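About Druvdale

Druvdale records household handling work for firms that train robot arms.

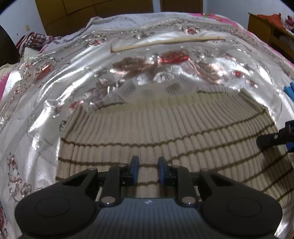

We were set up by Elaine Bastos and Gervasio Vergara, who had both spent years tuning grippers on factory lines and wanted examples from ordinary rooms. We now employ 93 people, most of them recording staff who work in homes. The office in Lokberg handles planning, checking and delivery.

What we collect

Each recording is one task from start to finish, carried out by a person with a hand-held gripper in each hand. The usual task groups are folding and sorting clothes, making beds, setting and clearing tables, and putting shopping away. Clothes take up the largest share of our time. A knitted jumper stretches, bunches and hides its own edges, and a learning system needs many attempts on many garments before it copes with one it has not met before.

A recording is made up of the video from the grippers, the position of each hand over time and the opening between the fingertips. We add a short written label for the task and for each step in it. Failed grasps are kept where the person recovers and completes the task. They are marked as such, and clients can filter them out.

Where we record

We record in lived-in homes and do not dress them. Bedding, furniture and lighting stay as the household has them. As of 2023-03-30 our library holds recordings from 155 homes in the Lokberg and Bellberg areas. Households are paid per visit, sign a consent form beforehand and may withdraw their recordings at any time before delivery. Faces, letters, screens and family photographs are blurred before anyone outside the checking team sees the material.

A visit lasts half a day. Staff work in pairs: one person records while the other resets the items, reads out the next task and notes any faults. The pair swap over at set intervals, as tired hands move differently and the difference shows in the data. Garments may belong to the household or come from our own store, which holds 2262 items, each tagged by fabric, size and type of fastening.

How we check it

Everaldo Magalhães leads the checking team. Every recording passes through 2 stages. The first is automatic and looks for dropped video, lost tracking and gripper readings outside the normal range. The second is done by eye. A checker watches the whole recording at normal speed and compares it with the written label. Recordings that fail either stage are removed from the delivery set and logged with a fault code. We publish the fault codes to clients, along with the rate for each one.

Grippers are calibrated at the start of every visit and again after any knock. Worn fingertips are replaced in pairs — a new tip opposite an old one changes the grip enough to matter.

Who does what

Elaine Bastos, managing director
Gervasio Vergara, hardware and calibration
Everaldo Magalhães, checking and delivery
Janaína Mendonça, household visits and consent
Kelly Lopes, training of recording staff

New recording staff train for a fortnight in our practice flat in Bellberg before their first visit. No technical background is needed. Steady hands help, as does patience with fitted sheets.

Working with us

Clients may license parts of the existing library or commission new tasks. For a commission we ask for a written task list, the kinds of object involved and the gripper the recordings should match, if it differs from ours. We run a short trial set first and agree the labels on the basis of that. Our longest commission so far, for Cavalcanti, covers laundry from basket to drawer and will run until July.

Households in either area that would like to take part should write to the visits team, giving the number of rooms and whether there are pets.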